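# Teaching by hand

Eleri Ifans has filled the same cup of water more times than she would like to think about. She does it with a gray gripper in her fist, the kind with a square printed marker on top and a soft black V-shaped pad where the fingers meet.
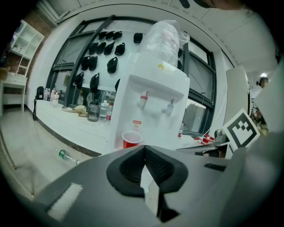 She works for Prirkico, a small company that collects training data for household robots. Her job title is demonstrator. The robot that will learn from her is in another building, and she has met it twice.

"People ask if I program it," she says. "I don't know how to program anything. I pick things up and put them down, and I try to do it the way a sensible person would."

The drinks task sounds simple on paper. Take the cup, put it under the tap, press, wait, let go, carry the cup to the table. The demonstrator has to do all of it with one hand that can only open and close. A camera on the tool records what the fingers are doing and whatever is behind them. Software works out afterward how the hand moved.

Since June the team has recorded 1,978 demonstrations, and 880 of them involve a water dispenser. A good one takes 18 seconds. Ifans's early ones took a lot longer – she kept approaching the cup from above, the way she would with her own fingers, and the pads slipped off the rim. Now she comes in low and from the side.

Waiting turned out to be the hard part. While a cup fills, the gripper does very little, and early versions of the robot copied the stillness without learning when it should end. Some runs finished with water on the floor. In others the robot stopped in front of the tap and stayed there until someone switched it off. Ifans was asked to tilt the tool a little during the pour so the camera could see the water level. It felt odd for a week and then became habit.

The person who asked was Elínborg Lauritsen, who runs the learning side of the project. She came to Prirkico from Egilsson, a firm that makes remote-controlled equipment for fish plants. There the operator sat in a booth with a pair of handles and a screen, and the arm on the line followed along.

Lauritsen still likes that method for some jobs. When a person drives the actual robot, every movement recorded is one the robot can make. Nothing has to be translated. But it is slow, and it ties up an expensive machine and a room to keep it in.

"With the handles you feel like you're wearing oven mitts," she says. "You get tired, and you start making tired-person demonstrations. The robot learns those too."

The hand tool goes wherever the demonstrator goes. Ifans has used it in offices, a school kitchen and her sister's apartment. Lauritsen wants that variety. A robot trained in one tidy room tends to fail in the next one, where the light comes from the other side and somebody has left their things on the counter.

There are limits. A person can reach around a door or lean over a sink in ways the robot's arm can't, and those recordings have to be thrown out. Software called Flurnlow checks each one against the arm's reach and rejects what won't work. Ifans gets the list at the end of her shift. On her first day it was most of what she had done.

For final testing the team goes back to remote control. The robot, which everyone calls Dirnora after the name on its crate, tries the task by itself while an operator watches with the handles ready. If it goes wrong, the operator takes over, fixes the mistake and lets go again. The corrections are added to the training set. Lauritsen says 100 of them can be worth more than a month of clean recordings, though she adds that this depends a lot on the task.

Hot water is not on the schedule yet. The next job is bottles with screw caps, and Ifans has been practicing at home. Holding the bottle is easy enough. She hasn't found a good way to turn the cap.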